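The Rules on the Wall at Wevanstead
July 2025

I went to Wevanstead expecting to write about robots, and I came home with pages of notes about rules! Oona Hyvönen runs the computer teardown bench there, and her house rules fit on one sheet of paper taped up by the door.

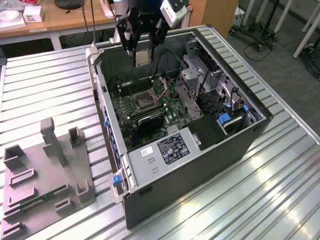
Rule one is dull and I love it: if you walk up to the table, the arm stops first. Every time, even for a dropped screw. Oona wrote it in February, after she caught herself reaching in "just for a second" - we've all done it.

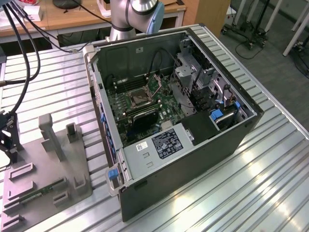
Do you need a rule book if the robot is slow?
Slow helps, but a slow arm can still pinch a hand against a metal case, so the same rules apply at any speed.

My favorite rule covers processors. Every part gets a set place to go before the arm picks it up, and if the grip looks off, you stop and start over (no nudging it with a finger, however tempting). 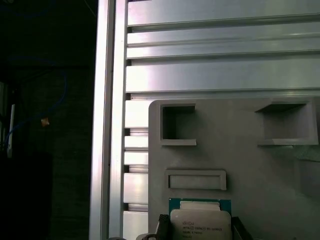 She also keeps a log, in pencil, of every stop and why it happened. It was up to 167 entries when I visited, and she reads the new ones out loud on Monday mornings, coffee in hand. 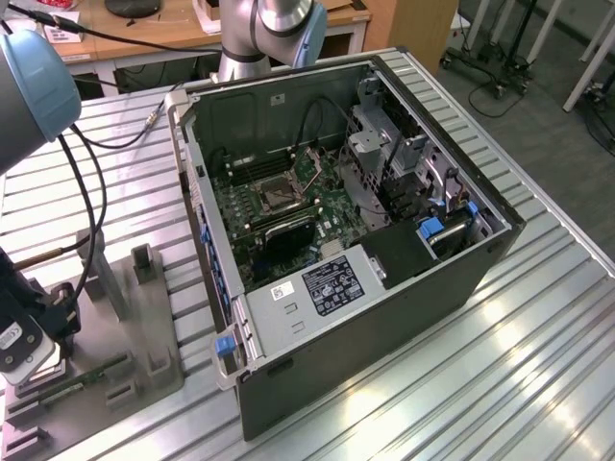
The sheet has been rewritten 29 times so far. I asked for a copy for my own garage, and she made me sign the back of it first.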